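Zirkivley: break-up scenes in romantic comedies and teen films

Version 3, March 6, 2024

What this is

Zirkivley is a hand-made table of break-up and reunion scenes from feature films, mostly romantic comedies and teen dramas. Each row covers one couple in one film. It records when they part, who ends it, where it happens, what reason is given out loud, and whether they are together again when the credits start.

I began it to settle a disagreement in a film club in Prirnthorpe over how late in a film the split usually comes. It has grown past that, and other people now use it for essays and programme notes, so it needed a proper README.

Contents

The release has 258 rows in one file, scenes.csv, and a second file, sources.csv, which lists the edition of each film I watched. There is also a folder called notes with longer remarks on the harder cases. Some films have more than one row, where two couples both matter to the plot.

Nothing from the films themselves is included. There are no clips, stills, subtitles or scripts. Where a line of dialogue decided how I filled in a column, I have put it in my own words.

Columns in scenes.csv

film_id: a short code, the same in both files
couple: A for the main couple, B for a second couple
split_min: minute in which the break-up scene starts, counted from the first frame after the distributor logos
ended_by: first, second, both, outside or unclear
place: car, doorway, party, phone, school, work, street, airport, other
reason_said: the reason spoken on screen, in a few words
reason_shown: the reason the film seems to want us to believe, if different
rain: yes or no
reunion_min: minute of the reunion, blank if there is none
together_at_end: yes, no or open

"First" means whichever of the two has the first scene in the film. It is a poor way of choosing, but it worked better than going by the order of the cast list, which changes between posters and releases.

How the rows were made

I watched every film in full at least once, and the break-up scene twice. Times were taken from the player display and rounded down to the whole minute. Films I saw only in a cut television version were left out.

A second viewer went through the rows in version 2 without seeing my answers. We agreed on nearly all the times and on most of the places. We differed most on reason_shown, which you should treat as opinion. I kept my own answer in those cases and put the other one in notes.

Phone break-ups where the two people are shown in different places are marked "phone" whatever room either of them is in. Letters and answering machine messages go under "other".

Known problems

The choice of films leans heavily on what the Sirkgate library had on its shelves, so there are far too many American films from the eighties and nineties and very few from anywhere else.

Television prints and old tapes can run at a different speed from cinema copies. Where I knew this had happened I corrected the time — the ones I was unsure of have a question mark in sources.csv.

The rain column is no for snow. Several people have asked for a weather column instead and I may add one.

Couples who split before the film begins are not in the table, even if the whole story is about getting them back together. The same goes for couples separated by a death.

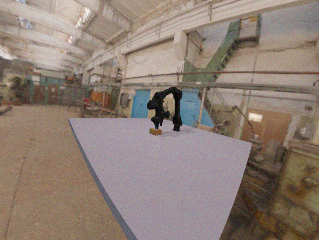 Using the files

Both files are plain comma-separated text in UTF-8, with a header row. A blank cell means the thing did not happen or did not apply. It never means zero. If you sort by split_min in a spreadsheet, check that the column has come in as numbers.

Film codes have stayed the same since the first version, but row order has not, so join on film_id and couple together.

Changes

Version 3: added reason_shown, split "work" from "other", fixed swapped minutes in the Oksanen batch.
Version 2: second viewer's checks added to notes.

Corrections are welcome and should give the film code, the edition you watched and the minute. The next round of fixes goes in at the end of April.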